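27th December

Sorting day. Bin 4 has been on the Plindico list since September, when it was entered as "blocks, misc." and left at that. Three months on, misc. is still the right word.

Put the gray bin up on the boards again. Last time it went straight on the carpet and the carpet got into everything, or everything got into the carpet, depending on whose version of the log you read. The boards came out of the Andreadis crate and are the best thing that firm has ever sent us. The catalog is propping up the window.

Job for today: the red-brown blocks, and whether they belong in the Kuler set or the Kulunik set. The two names were chosen by someone with a sense of humor who has since moved to another building. On the sheet the long ones are Kuler and the short ones are Kulunik. In the cabinet it's the other way round, and the label on the cabinet door agrees with both, having been corrected twice in different pens.

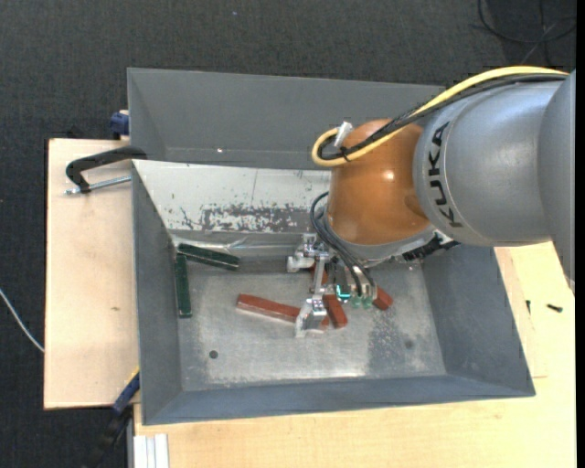 I went with the sheet. If anybody prefers the cabinet they can relabel 20 drawers and I will bring coffee.

Note on the bin itself: the sloping sides are fine for getting blocks back to the bottom and terrible for anybody who wants one to stay put. Leaned a long one on the slope at ten, went to find a pencil, came back to find it lying on the bottom. Same again at eleven. Did not try a third time - I have some pride.

Stock number for the long blocks is 3319. The old number, 258, is still in the order book and belongs to a box of hinges. Please stop ordering on 258. We have enough hinges to hang a door on every room in the building and then a door on each of those doors.

Left for next time:
Wipe out the bin, dust collects where the sides meet the bottom
Fix the cabinet label, one pen only
Ask Andreadis for more boards, the same pale ones, no catalog
Find out who has the lid. The form says there is a lid.

Lights off at four. Sheet is in the top drawer, under the hinges.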